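Eltasero Overnight Hand Balm

By Myfanwy Rowlands

I wash my hands a ridiculous number of times a day. I do it before clients, after clients, after wiping down the brushes, after I've touched my phone, and by October my knuckles look like the bottom of a dry creek. I've been doing brows and lashes for 16 years, and for most of those years my hand cream strategy was whatever was closest to the register at the drugstore. So when I started making my own balm it was a purely selfish project. I wanted something thick that I could put on at night and forget about!

Eltasero is what came out of that. It was my fourth product and it's still the one I use most myself (sorry, lip scrub).

What it is

It's a solid-ish balm in a screw-top tin. At room temperature it's firm enough that you scrape a bit up with the back of your fingernail, and then it melts as soon as you rub it between your palms. There's no water in it at all, so a little goes a long way, and I mean that in a practical sense: a blob the size of a pea does both of my hands and I usually have some left over for my elbows. If you scoop it like a lotion you'll be greasy for an hour and you'll be cross with me.

What's in it

Shea butter, beeswax, sweet almond oil, jojoba oil, oat oil, vitamin E, and a very small amount of lavender and cedarwood essential oil. Please note the almond if you have a nut allergy. The beeswax means it isn't vegan, and I get asked every week whether a vegan one is coming. I've tried candelilla wax twice now and both times it set so hard you could have skated on it. I'm still playing with it.

The oat oil is the expensive part and the reason I can't sell this for less than I do. I tried leaving it out once to bring the price down and my sister, who tests everything, sent the tin back with a sticky note that just said "no."

How I use it

Last thing at night, after brushing my teeth. Hands clean and dry, pea-sized amount, palms first, then backs, then work what's left around each nail. If my hands are in a really bad way I put cotton gloves over the top and sleep in them, which my husband finds very glamorous. In the daytime I only use it on cuticles, a tiny dab, because it takes a while to sink in and I don't want to leave fingerprints on everybody's paperwork.

It's also good on heels. I don't recommend it for your face, though a few of you have told me you use it there. It's a heavy balm, and if you break out easily I think you'd regret it.

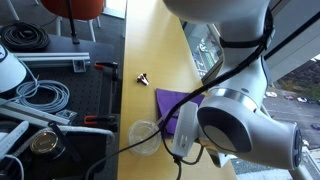
The scent is the other thing people ask about before they buy. It's quiet. You get the cedarwood first, kind of pencil-shavings, and then the lavender comes up once it's warm on your skin, and by the time you're asleep there's nothing much left. I get headaches from strong perfume so everything I make is on the faint side. If you'd like none at all, choose Unscented from the drop-down. It does still smell a bit of beeswax, and I can't do much about that, but I happen to love it.

Texture, and what to do if it goes grainy

Shea butter can go grainy if it melts and then cools down slowly, like in a mailbox in summer or a car on a hot day. It's the same balm and it still works, it just feels like there's fine sand in it until your hands warm it up. To fix it, stand the open tin in a shallow bowl of hot water until everything has gone liquid (don't let any water get inside), give it a stir with a clean toothpick, and put it straight in the fridge for a couple of hours. Smooth again! If you'd prefer not to bother and it arrived that way, email me and I'll swap it.

Which size

There are two. The small tin is the one I keep in my work apron and it's the right one if you've never tried it. The large tin is for the nightstand. I used to do a teeny sample pot too, but the lids popped off in the mail and I spent a whole winter apologizing for oily envelopes, so those are gone.

You can also get it in the Haltcombe Set, where it comes with the Bevan cuticle oil and a pair of the cotton gloves in a drawstring bag. The set works out cheaper than buying the three things separately. I do run out of bags, and if the set is showing as sold out that's almost always why, so check back or get on the email list.

How it compares with my other hand products

Bevan is an oil, so it's thinner and sinks in quicker, and it's really meant for nails and the skin right around them. Gorkora is my daytime hand lotion. It has water in it, it pumps, it dries down in a minute or so, and it's what I'd point you to if you want to type or hold a steering wheel afterward. Plenty of people use Gorkora by day and Eltasero at night and that's what I do from fall to spring. In summer I honestly get by with the lotion alone.

Storage and shelf life

Keep the lid on and keep it out of the sun. I write the batch number on the bottom of every tin in marker, and the current one is batch 353. Use it within a year of opening. If it ever starts to smell like old crayons, the oils have turned and it's time to throw it out. Dry fingers only, please, as water in the tin is what spoils it.

Sensitive skin

Try a little on the inside of your arm and leave it for a day before you go all in. Essential oils don't agree with everyone, me included (I can't go near ylang-ylang). Don't put it on broken skin, and if your hands are cracked and bleeding or you've got a rash that won't leave, go and see a doctor about it before you spend money with me. It's a nice balm and it isn't medicine.

Orders and shipping

I pour twice a month and mail out in the mornings, after the school run and before my first client. If you order right after a pour it'll go out quickly, and if you catch me just before one it might sit for a few days while the tins set. Orders with 91 in the subject line are the refill club ones, so if that's you, please keep using it when you reply or I'll lose you in my inbox! Refill club members can mail back the empty tin and get money off the next one. Wash it first with hot water and dish soap. You'd be surprised what I've been sent.

Shipping is a flat rate for any number of tins. I don't ship outside the US at the moment, mostly down to the paperwork. Local pickup is fine, just pick that option at checkout and I'll message you with a time.

Returns

If you hate it, tell me. Unopened tins can come back for a full refund. Opened ones I can't resell, obviously, but I'd still like to hear what went wrong, and I usually offer a swap for something else.

Details

Product: Eltasero Overnight Hand Balm
Item number: 829
Sizes: small tin, large tin
Scent: Lavender and Cedarwood, or Unscented
Contains: almond oil, beeswax
Also sold in: Haltcombe Set
Goes with: Bevan cuticle oil, Gorkora hand lotion

Questions about an order? Use the contact form and put your name and the item number in the first line. I answer in the evenings once the kitchen's cleaned up.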